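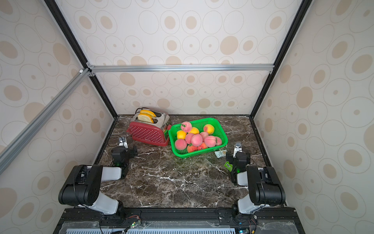

Coursework > Food and Society > Group reports > Breakfast in shared houses

Who Ate My Bread? Breakfast habits in a shared student house
Wulan Ismail, Obsa Workneh and Hidayah Teoh

1. Why we did this

Our first idea was a history of the British breakfast. Our tutor, Dewanti Pillai, pointed out that this had been done, at length, by people with library cards that worked. She suggested we look closer to home. Home is Brevden, a hall made up of shared flats, where breakfast is a meal in the same sense that a bus shelter is a building.

We wanted to know what students eat before their first class, who they eat it with, and whether sharing food saves anyone any money. We also wanted to know who had been taking Obsa's bread, though this was removed from the aims at the planning stage.

2. What we did

We put a paper form under every door in the hall and got 74 back. One had been used to level a table and was returned with an apology. Of the rest, 2 were blank and one was a drawing of a horse, so we kept those out of the totals.

We then asked people in two flats, Ramberg and Kullura, to keep a food diary through the first half of September. Ramberg shares its basics from a kitty. Kullura does not share anything, and its fridge shelves are labelled in three colours of tape.

3. What we found

Toast won. On the forms, 37 people gave it as their usual breakfast, well ahead of cereal, leftovers and "coffee, if that counts". We decided that it didn't, and then had to explain this to several coffee drinkers in the corridor.

Almost everyone said they ate alone. The diaries tell a slightly different story. In Ramberg people ate alone but at the same time, standing up, in the same kitchen. Asked later, they did not think of this as eating together. Hidayah argues that it is, and wanted a whole section on it. She has been given this paragraph.

The kitty did save money on bread and milk, mainly by stopping people from throwing half of it away. It lost money on jam. Shared jam disappears at a speed we could not account for, and the diaries are silent on the matter. Kullura wasted more food but had fewer arguments, if we leave out the one about the tape.

Cost was not the main reason people gave for skipping breakfast. They blamed sleep, and then the washing-up.

4. Problems

People who know they are keeping a diary eat better than usual. Porridge appears in the Kullura diaries on the first two mornings and is never heard of again. Herman Harahap recorded grapefruit for a week, and his flatmates have asked us to note that they never saw one.

We also set ourselves a limit of 400 words for the interview notes and then went well past it, mostly on jam.

5. What we would change

We would run it for a full term and weigh the waste instead of asking people to guess. We would include Halim, the hall across the road, where there is a canteen and presumably less to write about. The forms should have a box for coffee.

The bread remains missing.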